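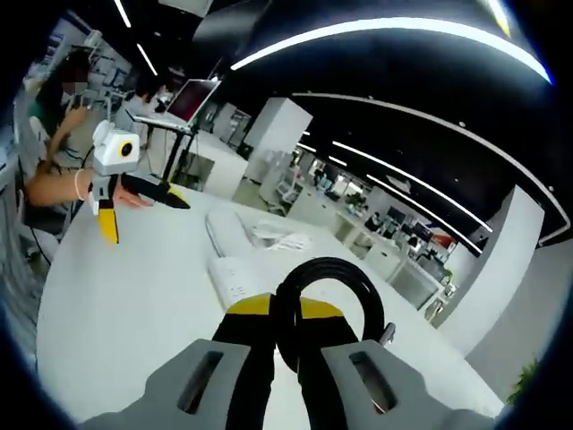
Black cable and a white power strip on the round table.

The woman who looks after the shared work room at Lokent asked to go without a name in this piece, so she goes without one. She has kept the room in order for six years, and most of what she knows about it concerns cables.

"People think about chairs and light," she says. "Then they come in on the first morning and ask where to plug in."

When the round table came up from Skollthorpe in September it was meant for meetings. It is large and white, and within a week people were working at it all day. A round table has no back edge to push against a wall, so every cord has to cross open floor or come over the top. She tried running everything underneath first.

"I was on my knees twice a day. Somebody moves a foot and the plug comes out. Now the power strip sits on the table where you can see it. It's less pretty, but I've stopped getting complaints."

She buys thick black cable when she has the choice. Thin cable tangles, she says, and white cable on a white table gets caught by sleeves. The longest one in the room is 72 inches. Anything longer she sends back.

How does she put a cable away?

"In a loop, and a loose one. You let it go the way it wants to go. If you wrap it tight around your hand it remembers that forever, and the end by the connector is where it breaks first."

She learned this at Boteck, where she worked in the stock room and had 400 cables to check every quarter. Many failed within an inch of the plug. The replacement bill one year was $2,000, and she still brings it up.

Laptops are a separate matter. She likes them on stands with a single pole, off the table altogether, at whatever height the person wants. It frees up space for the things people are handling, and a spilled drink has less to ruin. A stand takes up a patch of floor, though, and she would rather have four than the seven she was offered.

The cloth stays out. She wipes the table at noon and again before locking up, and she doesn't fold it in between.

"I used to fold it. Then someone would put it in a drawer and I'd spend 30 minutes looking."

She is waiting on new shelving from Szabó, pale like the old units but deeper, so that boxes of adapters don't hang over the front. The order was confirmed on Wednesday, December 13, 2023, and she has already measured the wall twice – once with the door open and once with it shut.

"The door takes more room than you'd think," she says. "I'll probably measure it again."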